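Questions we get at the Arkmont community kitchen garden, answered in the order people tend to shout them over the fence.

## How do I get a plot?

Put your name on the list. There are 14 plots and the list is longer than that. Mwanaisha Kombo keeps it, and she can't be bribed with zucchini. Many have tried, mostly in February.

## What does it cost?

$80 a year, which covers water, mulch and the right to complain about the mulch. 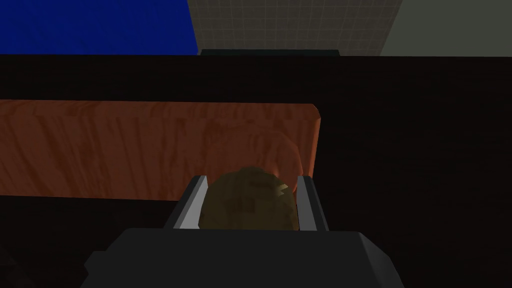 ## Can I grow potatoes?

Yes, in the Kirui beds along the back fence. Plant from certified seed potatoes, not the sprouting ones from the bottom of your pantry, however attached you've become. Hill them up twice and keep the tubers covered, or they'll go green and you'll have grown something you can't eat. The colour to watch for is a proper green under the skin. A rounded, olive-brown lump like the one between the two fingers is a shade I'd want to look at in daylight before it went anywhere near a roast.

## When do I dig them up?

When the tops have died back, give them another fortnight in the ground. Use a fork and start well out from the stem. You will still spear the best one.

## How should I store them?

Somewhere dark, cool and airy. A hessian sack in the garage is fine. 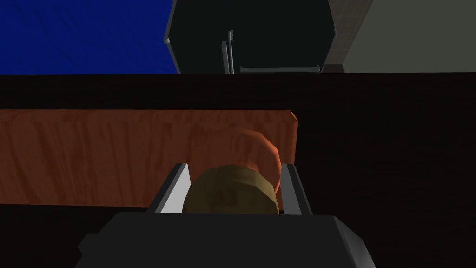 Keep them away from the onions, and check the sack every so often. You'll smell the one you missed.

## Is the tap near plot 9 fixed?

It has been fixed several times. Bring a watering can.

## May I bring my dog?

On a lead, yes. The dog must not dig, even if it's better at it than you are.

## What happens if I stop turning up?

You get a friendly email, then a less friendly one. After that the plot goes to the next person on the list, along with whatever is living in it.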